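Blocks and boards - pics from the workshop

Posted Sunday, December 23, 2018

Quick one before we shut for the break. Finally got round to putting up the gallery from the Leiva toy block job, sorry it took so long. Click any pic for the big version. Captions are short, it's late and the ute still needs packing.

The play boards. Maple, three planks each, glued edge to edge and sanded till my arms gave out. We did 8 of them for the Stastgate playroom. Little black rubber feet go on underneath so they don't slide round on the table. Colour is just the timber, no stain. Some of the planks came up with a lovely wavy grain, wich you never really know till the finish goes on.

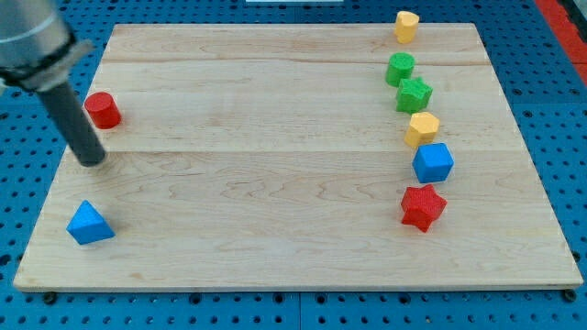
Finish is two thin coats of Drokix oil with a light rub back in between. Leave it overnight at least - longer if it's humid. I rushed the first one and had fingerprints in it for a week. Sanded it back, started again.

The blocks themselves. Red cylinders, blue triangular prisms, a few other shapes to go with them. 300 all up for this order. Paint is matte, the gloss chipped too easy on the test batch and showed every mark. Triangles are a pain to paint, whichever side you leave till last is the one that sticks to the rack.

Sizes. Kept everything chunky so little hands can grab it. A cylinder will stand up by itself on its flat end, prisms are happiest lying down. Kids line them up in rows and curves more than they build towers, going by the test afternoon at Zomaven. Fine by me, less noise.

Care. Damp cloth, dry straight away. No dishwasher!! Had two boards come back in February split right along the seam.

Spares. Got 50 loose blocks left over, mixed colours, free to any kinder or playgroup that can pick up. One board too, small ding on the edge - 70 dollars. Email is best, phone's off till we're back.

More pics when I find the other memory card.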